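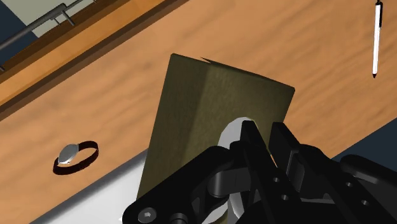
Thread: Tall box keeps leaning in the sim - grip height or friction?

Forum: Garklow Robotics Club > Student Projects

tanner_j
OK so this is where I've gotten with the table-clearing task for the August demo. I'm on the green box now and I'm stuck. I get both fingers onto the lower part of the box, I close, and as soon as I lift, the top starts to lean. I've done 40 runs since last night and the box stayed upright in 3 of them. I'm using the Risell scene with the watch and the pen left in, same as the task sheet says. Any ideas before I start messing with the friction numbers?

lakmal_m
Don't touch friction yet! You're holding it way too low. A box that tall wants to be held near the middle or it'll swing around on you. Raise your grasp point and run it again before you change anything else.

svenja.o
I'm going to disagree with Lakmal a little. I had mine higher up and it still leaned, so I don't think height is the whole story. What's your closing force? Mine was on the default 400 and I'm pretty sure that was pushing the box over before the lift even started. I brought it way down and it got better (not perfect, but better).

lakmal_m
Better how, though? If you changed the force and the height in the same run you can't say which one fixed it.

svenja.o
I changed the force only. It's in my log, go look :)

tanner_j
Please don't fight in my thread, haha. Force is on the default, yeah. I never thought to change it. The other thing I wondered about is the white round thing between the box and the gripper. Could the box be resting against that and tipping from there?

vidmar_v
That was going to be my question. Turn on the contact view and step through the close slowly. If you see a contact point on anything besides the two fingers, that's your problem and neither of the other fixes will do much. I lost a whole evening to that on the Grollow task.

ammann
Coach hat on for a second. Change one thing at a time, same start pose every time, and write it down. Johanna, I'd do Vesna's check first because it only takes one run. Then height, then force. And leave the watch and pen where they are, the judges will have them on the table too.

tanner_j
Ran the contact view. There IS an extra contact, low down, on the white part. So I moved the grasp point up until it went away and left the force alone. Upright in 31 out of 40 now!

lakmal_m
So, height.

svenja.o
So, contact. Try it with less force and see what the other nine do.

tanner_j
Running that one tonight - I'll post the log in the shared folder when it's done.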